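FOR IMMEDIATE RELEASE
Fri 17 May

Vostix pauses computer teardown cells after gripper fault, and shares what it has learned so far

Vostix, which builds robot cells for taking apart and recycling office computers, has paused all 15 of its Trallska teardown cells while it corrects a fault in the way the gripper lets go of cables. No one was hurt, and we are very glad to be able to put that near the top. We would still like to tell our customers, and anyone else who works close to one of these arms, the whole story as we understand it today.

What happened

Last week, at our Cortés workshop, a Trallska arm was working inside a desktop tower when a loop of power cable slipped in behind one of the gripper fingers. The control software should have noticed the extra pull and stopped the arm. It read the load as an ordinary stuck part instead, and kept lifting for 3 seconds before the operator, who was standing close by, reached the stop button. The tower was dragged sideways on the platform, and a drive bracket was bent.

When our engineers went back through the records from December onward, they found 23 earlier pulls of the same kind, all of them shorter and none of them reported, as the arm had freed itself each time and carried on with the job. We should have been looking at those records sooner – and we are sorry that we weren't.

"I have worked beside these arms for a good many years and I'm fond of them, but a cable is a slippery thing and we trusted the software too much," said Zorica Spahić, head of safety at Vostix. "The operator did everything right. The warning should have come from the machine."

What we are changing

The Tevero software update, now being tested at Cortés, lowers the pull limit by around 50 percent whenever the gripper is inside a case. It also logs every pull over that limit and sends it to a person for review. Until the update is installed, we ask customers to keep their cells switched off, and to keep hands out of the case whenever an arm has power.

Views of a tower and the gripper at Cortés:

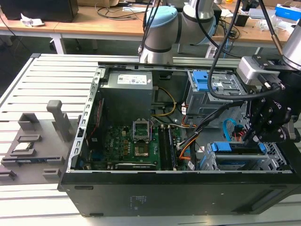
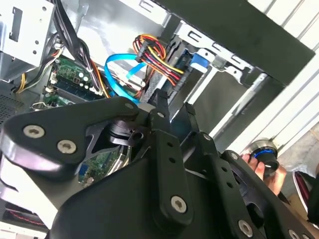
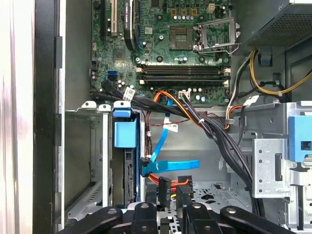

Help for customers

Every customer with a Trallska cell will get a call from our service team, and the update and the visit to install it will be free of charge. If you have seen an arm tug at a cable, even for a moment, please tell us when we call – we would truly like to hear about it, however small it seemed at the time.

Press contact: Brian Nzioka, Vostix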